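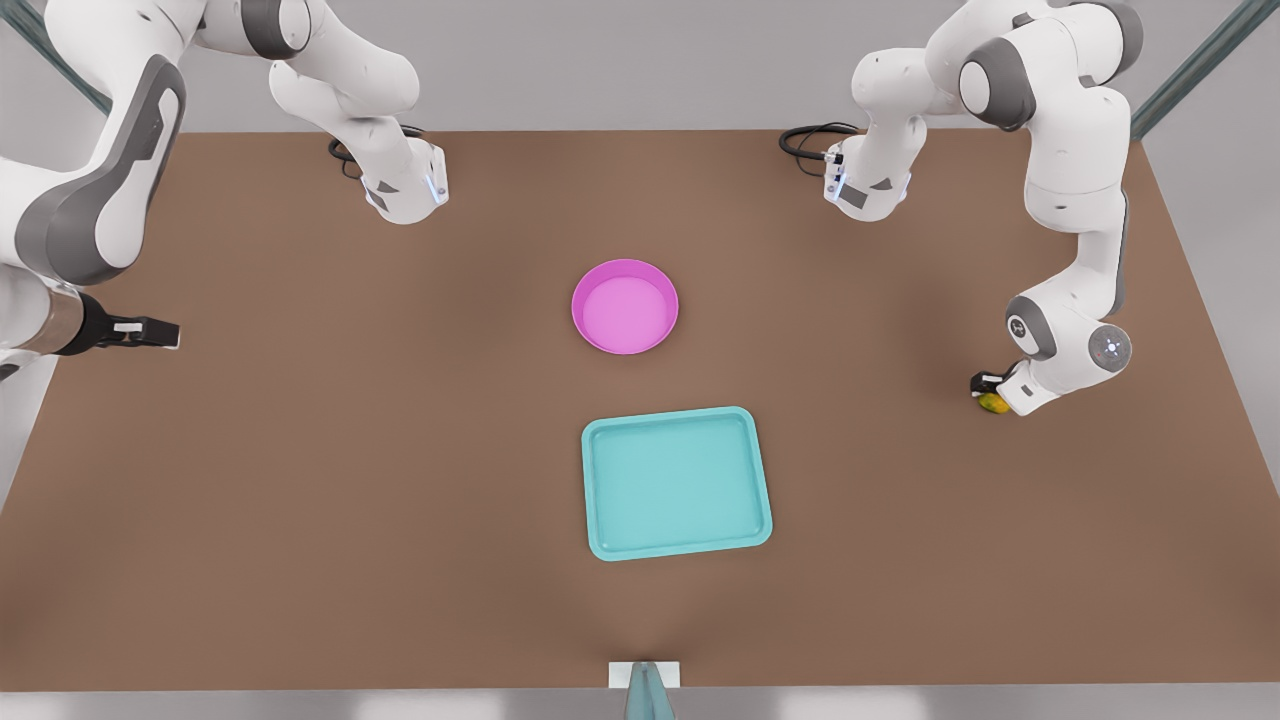
Griklow Growers' Packing Group
Minutes of the visit to Ovico and meeting held afterwards, 22 January 2021

Present: Zlata Romaniuk (chair), two members from the Randon site, three from Morais, the group secretary. Ovico was represented by its demonstrations manager and one engineer.
Apologies: the Morais site manager.

1. Minutes of the December meeting
Agreed with one correction. Item 4 should read 278 trays a shift, not 287. The chair signed them.

2. Matters arising
The secretary has still not had the lease figures for the second grading line. Carried forward.

3. Demonstration
The group was received in the downstairs meeting room at Ovico, where the demonstration was given on the large screen. Ovico trains and tests its two-arm picking cell in simulation before anything is run on the real one. The engineer explained that the simulated bench has a bowl and a tray, and that the arms are given small items to pick up and place. Either arm can be used, and the view can be changed from the whole bench to close in on a gripper.

The session lasted 30 minutes with questions taken as it went on. Members asked for fruit to be shown, as the blocks and small parts used for general testing are of little interest to us. The engineer brought up a citrus fruit.
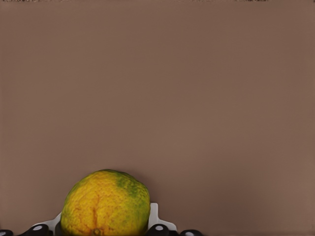

Item 3: simulated citrus fruit at the gripper, close view. Note green on the peel.

A Randon member asked whether the green patch would matter to the system. Ovico said colour is not used for grading at present. It could be, but that would be separate work and would be priced separately. The chair said that part-green fruit makes up a good share of what comes in early in the season and the group would want it sorted out at the same point, or there was little gained over the present line.

There was some discussion of bruising. The engineer said the simulation gives grip force as a number but does not show damage to the fruit. Morais members were not satisfied with this and asked for a test on real fruit - preferably ours, and preferably soft. Ovico agreed in principle.

Ovico stated that 2,468 simulated picks had been run on round items to date. Asked how many of these were fruit, the demonstrations manager did not have the figure and will send it.

4. Floor space and power
Ovico's drawing shows the bench with both arms mounted along the back edge. At Randon the back of the line is against the wash-down wall and the gap is 800 mm. The engineer thought this would be tight for getting at the cables and asked for photographs. Morais has more room but the supply there would need looking at. No decision was taken on which site would go first.

5. Cost
Not discussed in detail. Ovico will quote for a trial on hire terms, with purchase as an option at the end. Members asked that training for line staff be shown as its own item in the quote.

6. Members' views
After the Ovico staff had left the room, the chair asked each member for a view. Four were in favour of a trial. One Morais member was against until the bruising question is answered, and the other two wished to see the quote first. It was agreed to wait for the quote.

7. Actions
Ovico: number of simulated picks on fruit; quote for trial hire.
Randon: photographs and measurements of the wash-down wall side.
Morais: electrician to check supply.
Secretary: two crates of mixed fruit to be sent to Ovico, including part-green. Lease figures, as item 2.

8. Any other business
Travel claims for the visit to go to the secretary by the end of the month. Car sharing was not possible this time and mileage will be paid to each driver.

Next meeting at Morais, date to be confirmed once the quote is in.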